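4.3 Mounting the Skutis patch panel

The Skutis 24 is supplied blank. Ports are filled with snap-in jacks, sold separately under part number 1138. Read section 4.2 before starting if the rack has not been grounded.

1. Turn off power to any switch in the same rack.

2. Hold the panel against the rails with the label strip facing you. Start all four screws by hand, then tighten them.

CAUTION: Do not use a powered driver. The rail threads strip easily.

3. Push each jack into its opening from the rear, lower edge first, until the upper latch clicks.

4. Label both ends of every cable before terminating it. The Flemia software accepts port names of up to 42 characters, but only the first eight fit on the strip. 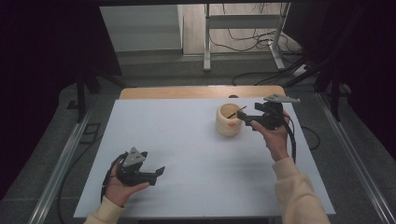 5. Terminate each cable using the T568B color order. Keep the pairs twisted to within half an inch of the contacts.

6. Dress the cables along the rear bar with hook-and-loop ties. Do not use zip ties.

NOTE: Panels from the older Ormsby series have no rear bar. Order bar kit 511.

7. Restore power and test each port. If a port fails, reseat the jack and test again before cutting the cable.

Continue with 4.4, Connecting the Jasdale switch.

Rev. 2020-02-01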